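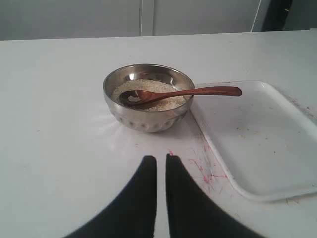
I bought the Allum kitchen scale in November to replace a dial one that had drifted. It runs on two small batteries, weighs in grams or ounces and fits in a drawer.

Accuracy is fine. A 200 g brass weight read 200 g on most tries, and a bag of sugar matched my neighbour's Shao scale. Very light amounts are poor. Yeast and salt often don't register until you tap the plate.
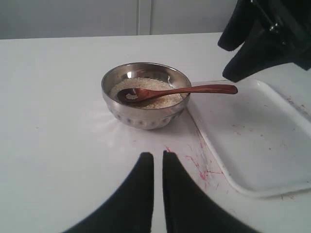

The tare button works well, but the display switches off after 47 seconds and loses the zero. If you stop to answer the door you start again. The older model stayed on for longer.

It wipes clean easily. The feet mark pale worktops, and the battery cover is stiff. I paid full price at the Grasville shop and would wait for a sale.
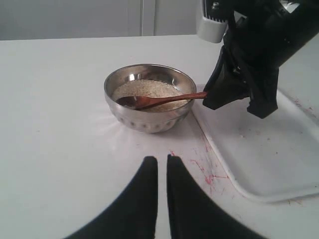
*Steel bowl and wooden spoon.*

Three stars. Good for bread and cakes, less so for spices.

Mimoza Kadrić, March 3, 2024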